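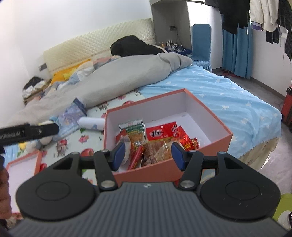
The orange box, on the bed.

Ticket: Fendura account, order confirmations going missing
Opened by: Cor Declercq
Status: Open, waiting on support

Hi again Fendura folks! I'm putting everything in one place this time, since my last two messages got merged and half of it vanished (the half with the useful stuff, naturally). Sorry for the length.

What's wrong: I run a tiny tea swap newsletter called Stondadum, with 200 people on the list. Every month I send one email through Fendura saying what's going out and asking folks to confirm their mailing address. They click the button, they get a thank-you page, and I'm supposed to get a confirmation in my inbox. Since I changed my sending domain in October, 40 of those confirmations have never reached me. The thank-you page works fine on their end, so of course everyone thinks they're all set and then writes to ask where their tea is.

What I've tried so far:

Checked spam, trash, and the "other" tab. Nothing.

Logged out and back in, cleared the cache, tried a different browser. I know, I know, but I figured you'd ask.

Looked at the activity log in my dashboard. All 40 show as "delivered," with a time stamp and everything. That's the part that's driving me nuts — if they got delivered, where did they go?

Turned off my forwarding rule. I had one left over from my old email host, Drito, and I really thought I'd cracked it. I sent myself three test confirmations after that. Two came in right away and the third never did. Same address, same form, same button, a few minutes apart.

Update, 9:15 p.m.: More testing tonight. I made a fresh form with only a name and one drop-down for the tea, and I used the real choices from this month so it would match what people see. Green, jasmine, and Tieguanyin, which I typed with the Chinese characters after it because a couple of my members like having it that way.

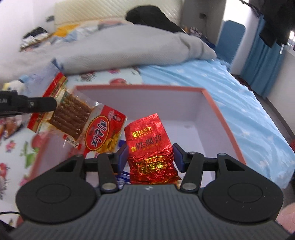
Anyway, I sent the form to myself once for each choice. Green came through. Jasmine came through. The Tieguanyin one didn't, so I did it again and it still didn't. Then I took the characters out of the drop-down and left the plain English spelling, and boom, there it was in my inbox before I'd even switched tabs!

So now I'm wondering if it's the subject line. My confirmations put the tea choice right in the subject, and maybe something chokes on anything that isn't a regular letter. It would fit with my three tests from before, because I was picking from the list without paying much attention. I can't swear to which one I picked for the missing one, though.

What I don't get is why this only started after the domain change. I used the same characters all summer with zero trouble. Did the new domain put me on a different mail server, or a different template?

Update, 10:40 p.m.: Your help bot sent me an article on list limits. I'm on the plan that goes up to 2,000 contacts, so I'm nowhere near it. Please don't close the ticket over that one.

I also heard back from Liu, the place that hosts my domain. They say they have no record of the missing messages at all, not even a bounce. They'd like the message IDs from your side so they can search properly. I can't find those anywhere in my dashboard — am I missing a button?

What I need from you:

The message IDs for the 40 missing confirmations, or even a few of them.

Somebody to check how the subject line gets encoded on the new domain.

A way to export who clicked. I'd love to get those addresses without having to email everybody a second time.

For now I've switched the live form to plain English names. I'll leave the test form up with the characters in it so you can try it yourselves. Evenings are best if you want to call.

Thanks a bunch,
Cor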